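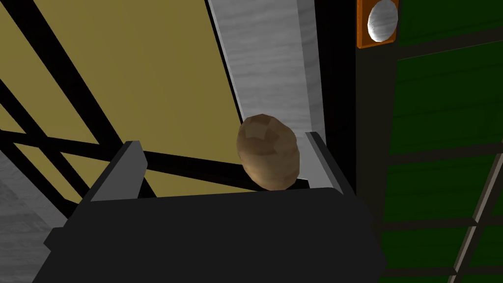

Reseña: «Trerel», aplicación de registro de avisos de socorro y desembarco

Unidad de Evaluación de Herramientas
30 de mayo de 2025

Objeto de la evaluación

La presente reseña recoge las conclusiones de la Unidad sobre Trerel, programa de gestión documental destinado a organizaciones humanitarias y despachos jurídicos que intervienen en operaciones de salvamento marítimo y en los procedimientos administrativos posteriores al desembarco. El producto es desarrollado por la firma Holroyd y se distribuye mediante licencia anual. La evaluación se efectuó sobre la versión de escritorio y sobre el cliente ligero para tabletas, en las oficinas de Stanardale y a bordo del buque auxiliar Cilten.

La coordinación correspondió a Malcolm Oakley. Participaron asimismo Rommel Tiongson, por el equipo de a bordo, y Ognjen Krasniqi, por el servicio de asistencia letrada. Ninguno de los participantes mantiene relación contractual con el fabricante. La licencia fue adquirida al precio ordinario.

Alcance y método

Se introdujeron en el sistema 382 asientos procedentes de expedientes cerrados, previamente anonimizados. De ellos, 79 correspondían a comunicaciones por radio con centros de coordinación, y el resto a partes médicos, solicitudes de puerto seguro, diligencias de identificación y escritos de recurso. Cada expediente fue cargado por dos personas de manera independiente, con el fin de comprobar si el programa advertía las duplicidades y las discrepancias horarias.

No se ha evaluado el módulo de traducción automática, que el fabricante ofrece por separado y cuya contratación no estaba autorizada.

Registro cronológico

El registro cronológico constituye la función principal del programa y es también la mejor resuelta. Cada asiento queda sellado con hora universal y hora local, y toda modificación posterior genera una nueva versión sin suprimir la anterior. Quien haya debido reconstruir ante un juez instructor la secuencia de llamadas de una madrugada apreciará esta característica. La exportación en formato de diario de navegación respeta la numeración de los asientos e incluye una hoja final con el historial de correcciones.

Las duplicidades fueron detectadas de forma correcta cuando ambos operadores consignaron la misma posición. Si las coordenadas se habían anotado en formatos distintos (grados decimales en un caso, grados y minutos en el otro), el programa trató los asientos como hechos independientes. Holroyd ha reconocido la incidencia por escrito y anuncia su corrección para el mes de octubre.

Custodia de la documentación

Los archivos se almacenan cifrados y el acceso se concede por perfiles. El sistema prevé 5 niveles de autorización, número que el equipo jurídico estima suficiente. La separación entre datos médicos y datos de identificación es efectiva: un usuario con perfil de puente no puede consultar los partes sanitarios, ni siquiera a través del buscador general.

Ha de formularse, no obstante, una reserva. El registro de accesos se conserva durante 100 días y no admite ampliación desde el panel de administración. Los plazos de un procedimiento sancionador contra un capitán o un armador superan con frecuencia ese periodo. Hasta que se modifique este límite, la Unidad recomienda exportar el registro de accesos al cierre de cada mes y depositarlo en soporte separado.

Funcionamiento a bordo

El cliente para tabletas trabaja sin conexión y sincroniza los asientos al recuperar la cobertura. El señor Tiongson informa de que la sincronización se completó en todas las ocasiones, si bien con lentitud cuando los asientos llevaban fotografías adjuntas. Los botones de la pantalla de aviso inicial son demasiado pequeños para su manejo con guantes, y el contraste del modo nocturno resulta pobre. La introducción por teclado externo no presentó dificultades.

La versión española de la interfaz contiene varios términos impropios. «Disembarkation» figura como «desembarque» en unos menús y como «descarga» en otros, acepción esta última inadmisible cuando el asiento se refiere a personas.

Asistencia y formación

El servicio de atención fue prestado por Lertchai Sombatkul, quien respondió a las consultas dentro del mismo día laborable. El manual, redactado por Gillespie Tennant, es claro en lo relativo a la instalación y escaso en lo que respecta a la exportación con fines probatorios, materia que ocupa menos de una página. El señor Krasniqi ha elaborado una nota interna que suple esa carencia y que puede solicitarse a la secretaría de la Unidad.

Valoración

Se emite valoración favorable con condiciones. Trerel es apto para su uso en oficina y en la preparación de expedientes de defensa. Su empleo a bordo se autoriza como registro complementario, debiendo mantenerse el diario en papel firmado por el oficial de guardia. La renovación de la licencia quedará supeditada a la corrección del tratamiento de coordenadas y a la ampliación del plazo de conservación de los accesos.

Las observaciones a esta reseña podrán remitirse por escrito a la oficina de Stanardale.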